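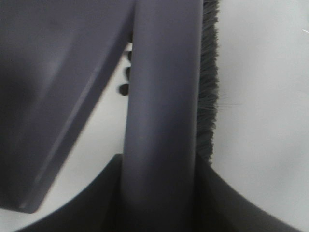
*5 min read · 14 replies*

**Prilanis bench arm kit, sweep-up add-on: has anyone paid for this?**

**gumtree_sparky** wrote:

I've got the quote open in another tab and I'm trying to talk myself out of it. The Prilanis base kit I already own (arm, wrist camera, the two-finger gripper). The add-on is a software licence plus a brush mount, and they want 600 dollars for it. Claim is that it will do a bench clean with an ordinary brush and dustpan set, "any household pattern". The wrist view at the top is what you get to work with. Dark grey handle, dark grey bristles, dark grey panel beside it. I'd like to know how the thing tells one from the other on a pale bench, let alone finds the crumbs.

The shop is a small one, Clelton, they do the Australian sales. I rang and got told it "handles low contrast well". That was the whole answer.

---

**Benítez_fan_club** wrote:

It handles it fine. I've had the add-on since September and it does my soldering bench every night. You're judging a sweeping product by one blurry wrist view. The planner works from joint positions as well as the camera, so it doesn't need a pretty picture.

---

**gumtree_sparky** wrote:

Every night, and how many of those do you stand there and watch? Not having a go, I'm asking. I've read a lot of "does it every night" posts and then the person mentions they tidy up after it.

---

**Benítez_fan_club** wrote:

I watched the first week. Since then I look at the bench in the morning and it's clean enough for me.

---

**mallee_root** wrote:

"Clean enough for me" is doing a fair bit of work in that sentence.

I keep a log because my partner didn't believe the thing was worth the power. 121 runs so far. It stopped and asked for help on 8 of them. I'd call that decent. But "finished without asking" isn't the same as "swept up the mess", and the app only reports the first one. Their brochure number is the first one too, if you read the small print.

---

**tincan** wrote:

Look at the gap between the flat panel and the handle. Three dark spots, getting bigger as they go down. Is that dirt, or holes in something? I've been squinting at it over lunch and I can't tell. If I can't, I'd like to hear what the software decides. If it reads holes as rubbish it'll scrub at them forever, and if it reads rubbish as holes it'll leave the lot and tell you the job's finished.

---

**Benítez_fan_club** wrote:

It doesn't decide from one view. It moves and looks again.

---

**tincan** wrote:

Does it? The manual says it takes a second look "where confidence is low". It doesn't say what counts as low, and there's no setting for it. I've looked through every menu.

---

**etejada** wrote:

Emiliano Tejada here. I fit these kits for a living, mostly for small workshops, and I don't sell the add-on so take this however you like.

The tincan question is the right one. In my jobs the wrist camera is the weak part once the tool is in the way. With the handle right up the middle of the view and the pan curving across the bottom, a big share of what the camera sees is the tool itself. A coloured set helps. I put a strip of bright tape on the handle and another on the lip of the pan and most of the silly behaviour goes. Costs you a roll of tape.

A fixed camera above the bench helps more. The Disteo overhead one plugs straight into the same controller. Prilanis don't mention it because it isn't theirs.

---

**mallee_root** wrote:

So the fix for a product that works with "any household pattern" is to not use any household pattern.

---

**etejada** wrote:

Pretty much, yeah.

---

**Benítez_fan_club** wrote:

You lot would send back a free ute. Mine's an all-black set, no tape, no second camera. It works. I don't know what else to tell you.

---

**gumtree_sparky** wrote:

Could you do one thing for me then? Put down something small that you've weighed, coffee grounds or whatever, run it once, and weigh what's in the pan. I'll wear it if the number's good.

---

**Benítez_fan_club** wrote:

I'll see if I can borrow some scales.

---

**dunny_budgie** wrote:

Bristles matter as well. The ones in that view are already fuzzy along the outside edge, and there's one strand sticking straight out to the side. Mine shed, and the arm kept going back for its own bristles. Swapped to a rubber-edged brush and then the mount didn't fit. Clelton wanted me to buy their brush. I filed the mount.

---

**gumtree_sparky** wrote:

Update, 2019-11-11. Clelton came back with 513 if I order with the mount left out, no refund once the licence is activated. I asked for a trial and they said there isn't one. I asked for a full-length video of a dark set on a light bench, one take, and they said they'd pass it on.

I'm holding off. I've ordered tape and I'm going to have a go with the free scripts first. Still keen on the coffee test if those scales show up.

---

**mallee_root** wrote:

Post your log when you've got one. Failures too please.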